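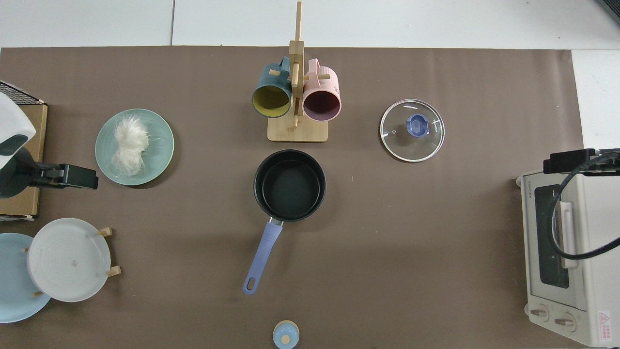 Mug tree with two mugs, and a small saucepan, on a brown paper mat.

Public Health Administration, Unit 4: Advising Government in an Outbreak

Reading for this unit: the Killia case file, sections 2 and 13.

4.1 The role of the advisory panel

A medical advisory panel gives ministers or governors an agreed reading of the evidence. It does not issue orders. Legal powers to close premises, limit gatherings or require isolation remain with the elected office or the health authority named in statute. Students should be able to state which body holds each power in the Killia case.

4.2 Thresholds

In the Killia case, the district of Drider recorded 282 confirmed infections before the panel was convened in June. The written plan had set the threshold at 300. Consider whether early action was within the terms of the plan, and who was entitled to decide.

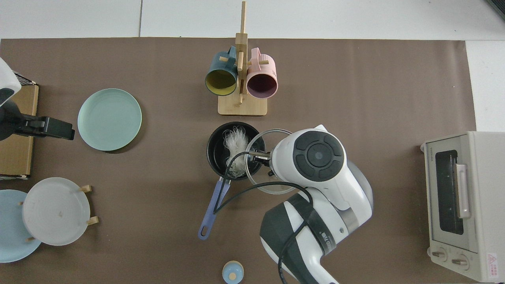
The neighbouring district of Semel used the same plan but waited for the threshold to be met. Its public notices were issued by the hospital, and the district office later had to correct two of them.

4.3 Public statements

Advice and decision should be published separately, each with its date and author. The Østergaard model, covered in Unit 5, sets out a standard layout for both.

Seminar preparation: bring a one-page draft notice for residents of Drider.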